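Easy Overnight Focaccia (No Kneading!)

I have made this focaccia more times than I can remember and I still get excited when I lift the towel in the morning and see all those bubbles. You mix it in the evening, it sits in the fridge while you sleep, and the next day you poke it with your fingers and bake it. My friend Araceli Figueroa gave me the method and I've only changed the salt and the pan.

What you need:
4 cups bread flour
2 teaspoons salt
1 teaspoon instant yeast
2 cups lukewarm water
6 tablespoons olive oil
Flaky salt and fresh rosemary for the top

The night before

Stir the flour, salt and yeast together in your biggest bowl. Pour in the water and mix with a wooden spoon until there are no dry patches left. It will be very sticky and look kind of a mess, and that's exactly how you want it! Spoon 2 tablespoons of the oil over the dough, turn it over once so it's coated all over, cover the bowl and put it in the fridge for at least 12 hours. Mine has gone 18 with no trouble (the flavor was even better). 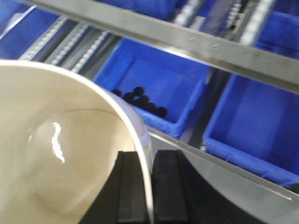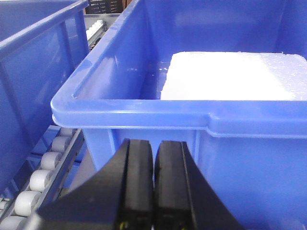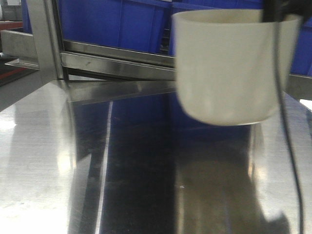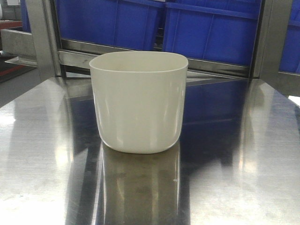
Off-white cup in the first and third, blue plastic bin in the second, cream-white container on stainless steel in the last.

The next day

Rub a 9 x 13 inch metal pan with butter, then pour in 2 more tablespoons of oil. The butter keeps it from sticking in the corners. Scrape in the cold dough, fold it over itself a few times, and leave it on the counter until it's puffy and jiggles when you shake the pan. In my kitchen that takes 3 hours in winter and closer to 2 in September.

Heat the oven to 425°F. Drizzle on the last of the oil, wet your fingers and press them straight down to the bottom of the pan, all over. This is the best part, so let the kids have a turn! Scatter on the rosemary and flaky salt.

Bake for 25 minutes, until the top is deep golden and the edges are crackly. Move it to a rack right away so the bottom stays crisp. Leftovers split beautifully for sandwiches, or freeze them in squares and warm them in a hot oven for 6 minutes.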